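Hatent: teaching a robot arm to work inside a desktop PC

README, last updated June 12, 2026

Hi, and thanks for stopping by! Hatent is my pile of demonstrations of a robot arm being guided through small jobs inside an old desktop computer. I wanted something messier than blocks on a table (cables! sheet metal! little plastic latches!) and an open PC case has all of it.

Everything was collected by a person driving the arm. I tried moving the arm by hand for the first batch and it was fine for the big motions, but my own shoulders kept blocking the cameras, so I switched to remote control and stayed with it. The control software is called Plivora, it lives in its own repo, and you don't need it unless you want to record more.

What you get

The full release has 800 demonstrations. Each one is a folder with video from the fixed cameras and the wrist camera, joint positions, gripper opening, and a short text note saying what I was going for. The notes are in my own shorthand, sorry in advance, but there's a glossary in notes.txt.

The case lies on its side with the panel off, and the part I care about most is the drive area with the blue plastic pieces. The fixed and wrist views look like this:

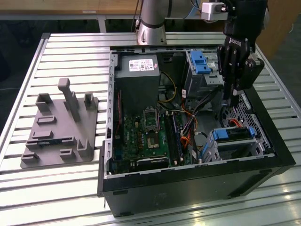
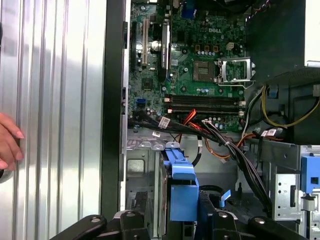
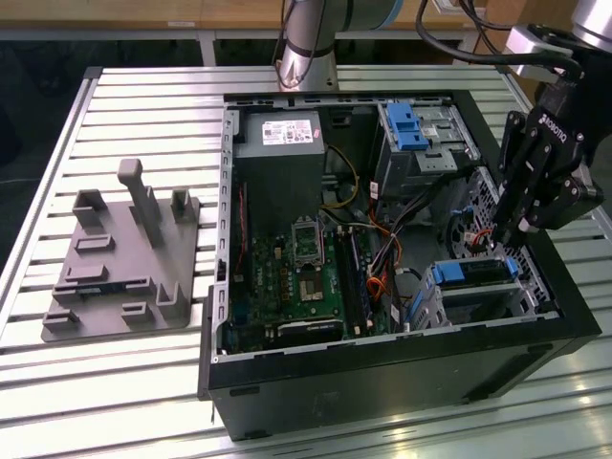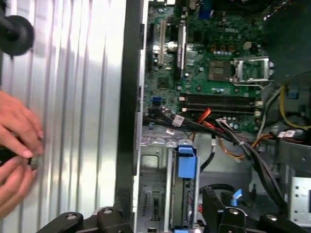
Getting started

Grab the small sample first. It unpacks into a folder called hatent_mini and it's enough to check that your loader works before you commit to the big download. Run check_folders.py on it, and if it prints a list of missing timestamps, your unzip tool probably mangled the long file names (mine did, twice).

Every stream has its own clock. I know, I know. The file sync.csv lines them up, so please read it before you pair any video with joint data! Version 2 of the loader does this for you. Version 1 didn't, and I've taken it down.

How the driving went

Slowly. Depth is the hard part when you're steering from a screen, and I leaned on the wrist view for the last bit of every approach. You'll see plenty of hovering and second guesses in the data. I left those in, and I also kept the failed tries, which are marked with "miss" in the notes. If you only want clean runs, filter on that word.

I split the data 3 ways: train, check, and a held-out part that I ask you not to train on. The split is by recording session, so near-identical runs shouldn't leak across.

Things I still want to fix

The force readings drift over a long session and I haven't corrected them. Some notes are blank. I'm hoping to have both sorted out by November, along with a second set called Serkton that uses a different case.

If you find a broken folder, open an issue and paste the folder name in the title.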